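The score of Clellstead arrived in a flat box meant for a window blind. Glenys Quinlan signed for it, carried it up to the rehearsal room and left it on the piano lid, where Lộc Sầm found it after lunch.

It was in pencil. There were 118 pages, each wide enough to need both arms, and no parts had been copied. A note from Elspeth Mackay was clipped to the first page. It said the piece ran 7 minutes, or longer if the hall was cold, and that she would come on Wednesday to hear it.

"Seven minutes," Lộc said. "A hundred and eighteen pages."

"She writes large," said Glenys.

She managed the Ganduvia Ensemble and had commissioned the piece herself, by letter, two years before. Mackay was eighty-three and had not finished anything since the string trio. She lived on the coast with a tape machine and a dog called Button, and she answered letters when she felt like it. Glenys had written to her five times. The fourth letter had come back with a bar of music on the envelope and no other reply.

Lộc turned the pages standing up. The first forty were almost empty. A clarinet held a low E, stopped, and held it again. The viola had one plucked note on page 12. After that came a stretch where all nine players had rests, and over the rests she had written "keep counting" in small, even letters.

"Who's going to copy this?" he said.

"You are. I'll pay you for it."

He copied for six nights. He was thirty-one and conducted the ensemble for less than he made teaching theory to dental students, who needed an arts credit. He had a good ear and neat handwriting, and he had never met a composer whose work he had studied in school. He had written a paper on Mackay's tape pieces. He had called them austere, and the teacher had circled the word and asked what he meant by it. He hadn't answered.

On the fourth night he found what he took to be a mistake. On page 87 the horn came in one beat ahead of everyone else. It was an F sharp, loud, in the middle of a long chord that had no use for it. He checked it against page 31, where the same chord came with the horn on the beat and the note was F natural. He looked at it for some time. Then he wrote F natural in the horn part, moved it to the beat, and went on.

Kojo Asamoah played horn. He came early to every rehearsal and warmed up in the stairwell because the room was too dry. On Monday he played page 87 as Lộc had copied it, and it sounded fine. The chord opened up and closed, and Yaa Abubakari, on viola, wrote something in her part.

"That's a nice spot," she said at the break.

"It's the best thing in it," said Kojo.

Lộc said nothing about the F sharp. He ran the section twice more and the second time was better than the first.

Mackay came on the noon bus. She was shorter than he expected and wore a man's raincoat. She had left Button with a neighbor. Glenys offered her the good chair and she took a folding one instead and put it beside the percussion, facing the wall.

"Don't you want to see them?" Glenys asked.

"I know what a clarinet looks like," said Mackay.

They played it through. It ran a little under eight minutes. The heating had been off since morning. During the long rests Lộc could hear the bus turning around at the bottom of the street. When it was over the players looked at him, and he looked at the back of the raincoat.

"Thank you," said Mackay. "Where's my horn?"

Kojo raised his hand, though she couldn't see it.

"Here," he said.

"You came in with the others."

"Yes. It's written that way."

"It isn't," she said.

Lộc put down his pencil. He said it was his doing. He said he had compared the two places and thought her hand had slipped, and that he should have called her.

"I don't have a telephone," said Mackay. She turned the chair around. It took her a while, and Yaa got up to help and was waved off. "Did you ever hear Valdebenito play?"

He had not. He knew the name from a record sleeve.

"He played horn for me in the studio. We had the one microphone and 140 feet of tape left, and he came in early. One beat, and wrong. He was looking at a girl through the glass. We couldn't do it over, so it stayed on the tape. I was angry at him for a year." She buttoned the raincoat. "He died in June. I thought I'd put it back in."

Glenys asked if she would like some tea. Mackay said she would, after.

Lộc went over to Kojo's stand and crossed out the note. He wrote in the F sharp and put it a beat ahead of the bar line. There wasn't much room. He wrote it small and then went over it again so that it could be read.

"Loud?" said Kojo.

"Loud," said Mackay. "He thought he was right."

They took it from page 80. Lộc gave the upbeat and counted through the rests. He knew where the note was and still it made him jump. The oboe player laughed and lost her place. The chord came in under the horn and the F sharp stayed there on top of it, too strong, until Kojo ran out of air.

"Again?" said Lộc.

"No, leave it," said Mackay. "He only did it the once."

She drank her tea in the office and asked Glenys what the ticket prices were. The hall held 799 and they had sold less than half. Mackay said that was more than she'd had last time. She wanted to know if the bus ran late enough for her to get home after the concert, and Glenys said somebody would drive her.

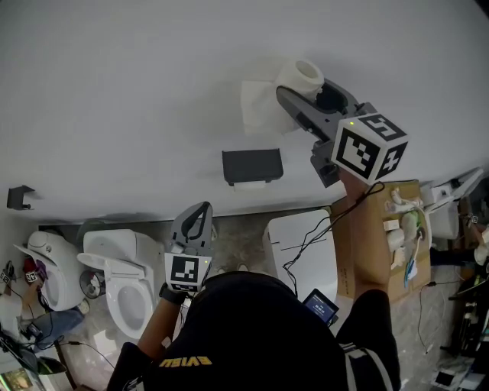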